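# Nine weeks of ranked and a new main
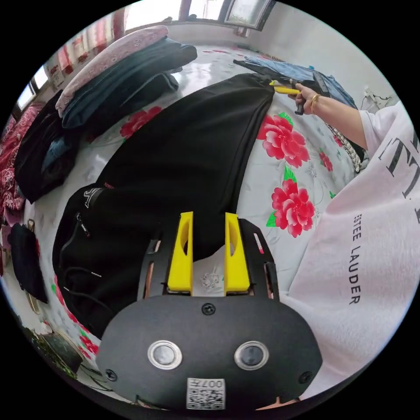 **Filed under: Games / Ranked diary**

I finished the August season of Lirnier at 1,477 points. My goal was 1,500, so I missed it by one decent evening. I'm fine with that. Last season I stopped playing once I hit a losing streak and never went back to check where I ended up.

The big change was dropping Medve. I had played her for 50 games and won fewer than half. She needs a team that will wait for her, and solo queue teams don't wait. I switched to Zindari after the balance patch and won 9 of my first 12. Some of that was people not knowing the matchup yet. By the end of the month they had figured out that you can bait his dash and then walk at him, and my win rate came down to something more normal.

I also quit playing after 11 p.m. I went back through my match history and most of the bad losses were late ones, usually the third or fourth in a row. Now I play two or three games after dinner and log off.

I caught most of the Virkura Open too. The lower bracket was better than the final. The final was over in 40 minutes, all three maps, and the losing side picked the same opening every time even though it had already failed twice. I'd like to see a ban phase between maps next year. The casters brought it up and I agree with them.

Settings, for the two people who asked: I lowered my sensitivity a little and turned off the minimap rotation. The rotation took a week to get used to. I haven't touched anything else.

Next season starts after the server maintenance. I'm sticking with Zindari unless they nerf the dash, and I'll try the support role on my second account.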